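Right, a thread on the Dinell situation at Trerstead, as I've been asked the same four questions all afternoon and it's easier to put it in one place. 1/

Trerstead have had a bid accepted for Dinell. That part is done. The selling club wanted the money up front and Trerstead wanted to pay over three seasons. They met in the middle with two payments, one now and one next March. 2/

I'm not going to put a figure on the fee. There are three different ones going round and I've only had one of them confirmed by one side, so I'd sooner leave it. 3/

Personal terms are not agreed. Anyone telling you he's booked in for a medical is ahead of where things are. His agent was at the ground this morning and left before lunch. Talks carry on tomorrow. 4/

The sticking point is length of contract. Trerstead have offered 2 years with the option of another. Dinell wants four. He turns 30 during the first of them, and the club have been burned on that before. 5/

For those who don't follow the league he's coming from: left-sided centre half, comfortable on the ball, not quick. 181 career appearances, 12 goals, nearly all of them from corners. He played 1169 minutes last season, which is low, and most of the missing time was a hamstring he did twice. 6/

That hamstring is the reason for the cautious offer. The club's doctors have seen the scans and are happy with them. The board want a shorter deal anyway. 7/

Now Kadrić. He is the other half of this, and I think people have the order wrong. Trerstead are not signing Dinell to replace him. They started on Dinell in the winter, when Kadrić was still expected to sign a new deal. 8/

Kadrić then turned down the new deal. He has a year left. If an offer comes in that covers what they paid for him, they'll listen. Nothing in writing so far, only a phone call from a club abroad asking what the price would be. 9/

If both things happen, Dinell in and Kadrić out, they are still one short at the back. Silviu Preda can fill in there and did it well enough against the top two, but he's a midfielder and he has told the manager he wants to play in midfield. 10/

Jimeck is the name I keep being sent. He was watched four times last season and the reports were good. He is also well outside the wage structure. I'd put that one down as admired and no more for now. 11/

A few people have asked about the goalkeeper. No change. Number one stays, number two is free to go on loan, and the lad from the under-21s will travel with the first team in pre-season. 12/

Back from the kettle. Carrying on. 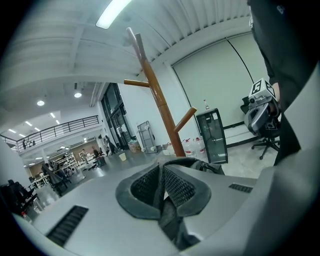
Gripper, grey housing, black vents either side.

On the manager: he has a year left as well, and it's fair to ask why he's planning a defence he might not be here to pick. From what I'm told his own talks have been put off until the squad is settled. He's relaxed about it. Some of his staff are less so. 13/

Kanchan Kaushik reported last night that the recruitment budget has been cut from what was agreed in the spring. I've checked and that matches what I have. The cut is smaller than some replies are making out and it doesn't stop the Dinell deal. It probably does stop a second striker unless somebody is sold. 14/

Who could be sold to pay for one? Kadrić, plainly. After him it gets thin. The two wingers are the only others who'd bring in proper money and the manager has asked for both to stay. 15/

Season ticket holders asking if the squad will be ready for the first friendly: the main group is back in training already, the internationals get another fortnight off. Expect a lot of youngsters in the first game and don't read much into the score. 16/

I'll add to this when there's movement on the contract length. If they settle on three years I'd expect it to be finished quickly after that. Replies are open but I can't answer anything about the fee. 17/17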